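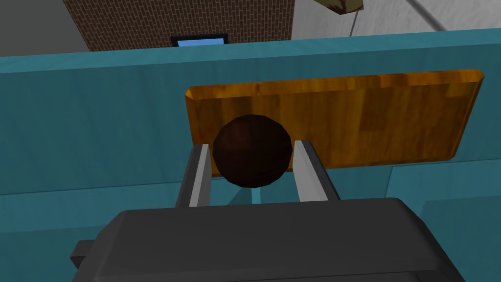 Sim view, robot gripper, holding the dark brown ball by the chopping board.

Ticket: which gripper do we buy, and can we afford two?
Opened by: Nithin Nair
Status: waiting on quote
13 November 2024

Hi all, me again about the gripper money! I've put the pictures from the kitchen sim in here so you can see what I'm going on about while I do my sums.

What I've tried so far

1. Priced the Valla pair. It came back at 2959 with the mounting plates, and we've got more than 1000 left in the pot but nowhere near that, so it'd have to wait for the new budget in May. I did ask if they'd split the pair and they said no (quite nicely).

2. Checked how much room we need to swing the arm about before we book floor space. I've been using views like the one under this, with the bare floor out past the fingers and the brick wall behind. I'd still like somebody to measure the real bay, as I only have the old drawing and I don't trust it.

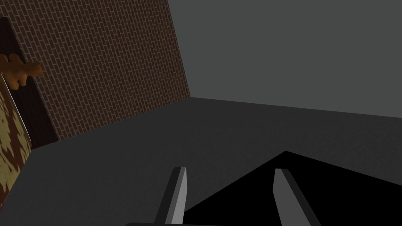
3. Asked Trornik for a single gripper. 811, delivery on top, and they want paying up front. Gounder said 800 all in, but theirs has short rubber-tipped fingers and I've done all my planning with long flat plates like the ones in the sim. Swapping means redoing the reach figures, so that's a few days of my time to add on.

4. Reread our own wish list. We've put down small things, picked up one at a time, near counters and walls. I can't see anything on it that needs the dearer Valla, but shout if I've missed something.

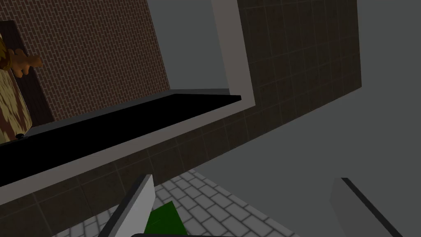

Same gripper, by the dark tiles, green object between the fingers.

Where I've got to: I'd go for one from Trornik now and leave the second until May. I've asked them for a written quote with spare fingers included and chased it again this morning. Could whoever looks after the Flisari order tell me if the cables on that one would fit? If they do, I can take them off the list.

Leaving this open till the quote turns up.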